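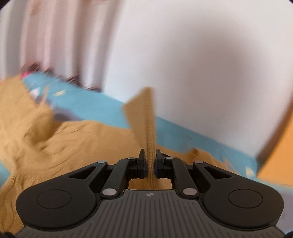
Building a Hand-Held Gripper at Home
Session 2: Linkage, pads and first grasps
Notes by Asuka Murakami, Stemine shared workshop

Bring the parts you printed after the last session. Anyone whose arms came out warped can take a set from the Lirkard box by the door.

Linkage
Each finger moves on its own linkage, and both sides have to travel the same distance. Fit the pins at the base first, then the outer ones, and leave the small ones near the fingers until the end. Move the arms by hand after every pin. If an arm sticks, take the pin out and ream the hole. Do not force it with pliers.

The fingers should stay parallel from fully open to fully closed. Check this with a steel rule at both ends of the travel. A gap at the tips only usually means one arm is on backward.

Pads
Hard plastic slides on cloth. Cut the pad material slightly large, glue it to the inner face of the finger, and trim it the next day. Wipe the plastic with alcohol before gluing. Getachew Tamiru sanded his with 800 grit first and the glue peeled, so use something coarser.

Practice on cloth
Start with a thick knit on a bed or a padded table. Come down with the fingers open, press lightly, close, and lift a fold. Thick knits are easier than shirts, where the fingers tend to skate over the surface. Try the same fold with the fingers along the ribs and then across them.

Keep a log with the fabric, the direction of the fold and whether it held when lifted. My own log for December has 154 entries and nearly all the drops are on thin cotton.

For next time
Finish both pads and log your grasps on at least one knit and one woven fabric. We start on the finger position sensor, so read the wiring pages in the Trultano folder.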